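9 Dec 2023, Mostyn pair, pad and pivot check

- Swapped the finger pads on both units. Old set glazed at the tips. New pads seat flush; edges trimmed 2 mm.
- Left unit had play at the outer link. Retorqued the pivots, play gone. Log entry 466.
- Function check on black cloth, printed cover underneath. 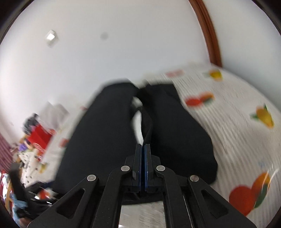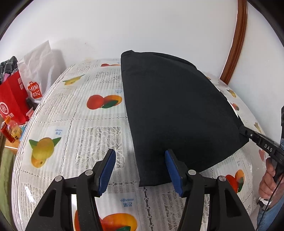 ### To do

- Blue pads: order 8 more from Tarnholm.
- Shoaib Pirzada to recheck the pivots after the next run. If play is back, replace the pins.
- Clean lint out of the linkage before storage.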